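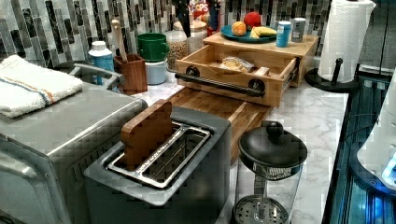
Programs > Student Groups > Kitchen Robotics Club > FAQ

Do I need any experience to join?

Not a bit! Plenty of our members had never touched a robot before their first meeting, and we pair every newcomer with someone who has been here a while -- so please come along, even if you only want to watch.

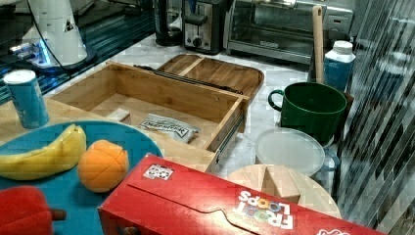 How often does the club meet?

We meet 2 evenings a week during the term, and each session runs three hours with a snack break somewhere in the middle (come late if you have class, we really don't mind).

What do beginners work on first?

Usually the bread box drawer. It sounds simple, and then you spend a whole evening learning how far a gripper should reach before it closes, which is a lovely way to get to know people.

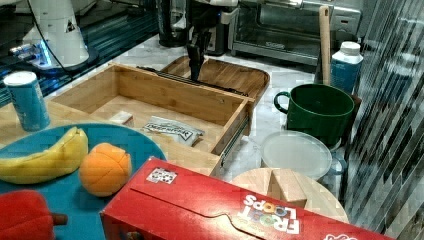 Kitchen Robotics Club -- Bokutstead College, Department of Engineering

Can I enter the Rernemton Challenge with you?

Club members can, yes, once they have done the safety talk. We took 34 students last March and would love to bring more. Write to Ikhsan Kwok, our faculty adviser, and tell him a little about yourself. Sign-up closes 2024-04-29.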